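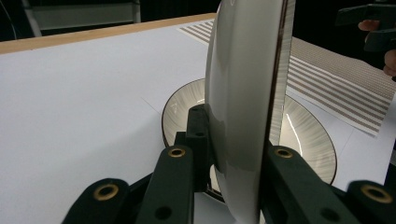

Geschirr nach und nach ersetzen

2025-11-13

Im November räume ich jedes Jahr die Küchenschränke aus. Diesmal habe ich beim Geschirr angefangen und bin auch nicht viel weiter gekommen.

Unser altes Service hieß Fellside und stammte aus einem Werksverkauf. Weiß, ziemlich schwer, spülmaschinenfest. Nach 10 Jahren waren von den großen Tellern noch 2 ohne Macke übrig. Nachkaufen geht nicht mehr, die Serie ist eingestellt. Gebraucht wollte jemand 89 Euro für einen Stapel Suppenteller, die wir gar nicht brauchen.

Ich habe mir dann bei Semeniuk in der Innenstadt verschiedene Sachen angesehen. Steinzeug gefällt mir, aber der Boden ist oft rau und zerkratzt beim Stapeln den Teller darunter. Die Serie Illodine war mir zu bunt. Geworden ist es Truron, 83 Euro für den Grundstock. Einzelne Teile kann man laut Laden auch später noch dazu bestellen. Das war mir wichtiger als der Preis.

Vor dem Kauf sollte man den Schrank ausmessen. Unsere Hängeschränke sind innen flacher als die üblichen, und ein großer Speiseteller passt nur gerade so hinein. Die Spülmaschine ist das andere Problem: Schüsseln mit steilem Rand stehen im unteren Korb schief, und das Wasser sammelt sich darin.

Die angeschlagenen Teller stehen jetzt als Untersetzer unter den Kräutertöpfen auf dem Balkon. Das restliche Fellside habe ich in Zeitungspapier gewickelt und in den Keller gebracht. Als Nächstes kommen die Töpfe dran, da fehlen vor allem Deckel.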